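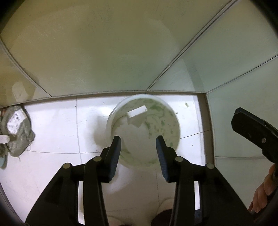
The boil-water notice that Bemavville issued in May reached most households after the water had already been drunk. The main on Long Street lost pressure before dawn on a Wednesday. The utility's log puts the drop at 4:10 a.m. The notice went up on the city website at 9:35 a.m. and on the county alert system after lunch. In the zone were 561 service connections, a dialysis clinic and an elementary school that had served breakfast.

I don't think anyone at the utility was careless. The crew isolated the break quickly, and the sampling was done by the book. My complaint is with the rule they were following, which treats the notice as the last step of an assessment. Under the city's procedure a supervisor confirms the pressure loss, the lab is told, the affected zone is drawn, the wording is approved by the city manager's office, and then the public hears. Each step is defensible. Added together they took more than five hours, and the people with the most to gain from a warning were pouring coffee during all of it.

The city council is now considering a change that would set a limit of 3 hours from confirmed pressure loss to public notice. I would support it over the present rule, which has no limit at all. It is still the wrong measure. A clock that starts at confirmation rewards slow confirmation. The Long Street sensor reported low pressure for 40 minutes before anyone wrote the word "confirmed" in the log, and under the proposal those minutes would not count.

The clock should start at the first sensor reading below 20 psi that lasts longer than five minutes. That reading is stamped by the equipment and does not depend on who is on shift. Distthorpe, which buys its water from the same wholesaler, wrote its rule this way. It sends a short precautionary message first and a full notice with a map later. Tainá Cavalcanti, who ran operations there when the rule was adopted, told the council that the first message is kept to 200 characters so that it can go out as a single text, with blanks for the street names and nothing else to edit.

The usual objection is false alarms. Distthorpe has sent 14 precautionary messages under the rule, and most were lifted the next day with clean samples. Council member Yuxi Luo argues that residents will stop reading them. That is a fair worry and it should be tested, since ignored warnings are worse than late ones in the long run. But a message lifted after clean samples is not a false alarm in the ordinary sense. Pressure was in fact lost, and the pipe could have drawn in groundwater. The samples say that it did not, or not enough to matter.

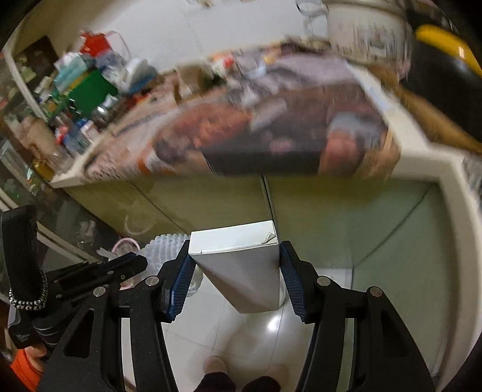
*White cardboard box, no label, held upright.*

A second gap gets less attention. Bemavville's alerts go to people who signed up for them, plus landlines in the phone directory. Renters in the Hillodine apartments are served through one master meter, and the account belongs to the management company. For the purposes of the notice, the whole complex is one customer. The utility met its duty when it called the leasing office, which opens at ten.

Fixing this does not need new software. The county can already send a wireless alert to every phone inside a drawn area, and it does so for tornado warnings. What is missing is a written agreement that lets the utility's shift supervisor request one without going through the city manager. The draft before the council mentions such an agreement in a footnote. It should be moved into the body of the ordinance, with a date for signing it, before the vote is taken.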